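Vunesier Household Handling Project
Progress report to the Barnar Fund, second period
Fri 21 September

1. Where we are

The Fund asked for a short report on the August open day, with what it cost and what we learned, and asked us to keep the adjectives down. We have tried.

The open day was held in our ground floor workshop and ran from late morning until the last visitor found the exit. The demonstration task was shoes. Our application had proposed a full domestic routine with laundry, dishes and a bed, and the Fund's reviewers suggested we pick one thing and do it properly. We picked shoes. They are soft in some places and stiff in others, they come in pairs, and the laces go wherever they like.

2. The demonstration

The task as announced to visitors was to take a pair of sneakers from the floor and put them on the lower tier of a rack, toes in. The rack is an ordinary two-tier tube rack of the sort found in many hallways, and we kept it partly filled so that the arm would have to work around other footwear. An empty rack would have been kinder to us.

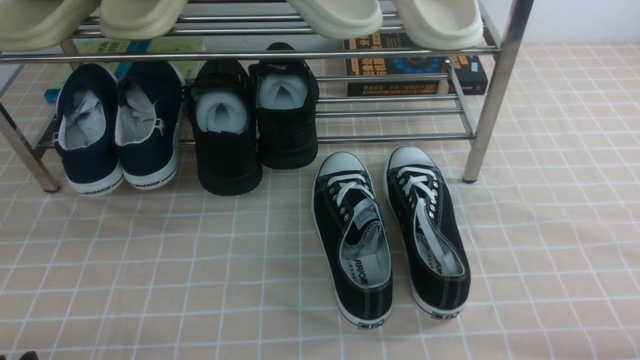 Tatlı wrote afterward that the shoes were a better choice than the bed would have been, but that a visitor standing at the back had no idea what the arm was trying to do until it had done it, and that a screen showing the current step would fix this for very little money. We agree, and a screen is in the next period's budget under "small items."

The arm made 12 attempts in front of the public. We had promised ten, and the extra two were by request. Seven ended with both shoes on the rack and pointing the right way. Two ended with both shoes on the rack and one of them facing the room, which the visitors were happy to applaud and which we have counted as failures. The other three were stopped by the operator, once because of a lace and twice because the operator was nervous.

The failures are more useful to us than the applause. A shoe standing on its sole offers the gripper a collar and a heel, and we have plenty of practice runs for both. A shoe on its side offers a long curve of rubber and an opening facing the wrong way. Our August software treated the two cases as the same problem, and it was wrong with great confidence. Since then we have added a separate approach for shoes lying down, which comes in lower and more slowly – slowly enough that one colleague has started bringing a book.

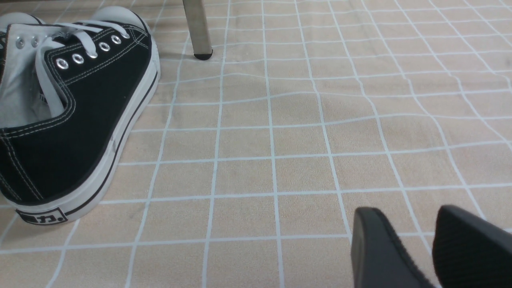
Canvas sneaker on its side, with the gripper fingers at lower right.

3. Practice runs

We logged 2312 practice runs in the period, of which 1519 were with the shoe upright and the rest with it lying down or leaning on something. The application promised 2,000, so we are ahead on quantity. We would not yet claim to be ahead on anything else. Canvas shoes are well covered. Slides are not, and boots have been postponed until we have a stronger wrist joint.

4. Money

The open day cost 514 dollars against a budget line of 600. Most of it went on chair rental and sandwiches. The gripper pads ordered from Drerach came in at the quoted price but three weeks after the quoted date, and the second invoice will fall into the next period. We ask the Fund to let us carry that amount over.

5. Next period

- Finish the lying-down approach and test it on shoes it has not met.
- Buy the screen.
- Begin on slides.
- Write a stopping rule for the operator, so that nerves are no longer a category in our results.

The bed remains in the original plan as a year two item. We would like to discuss that with the Fund, preferably by phone.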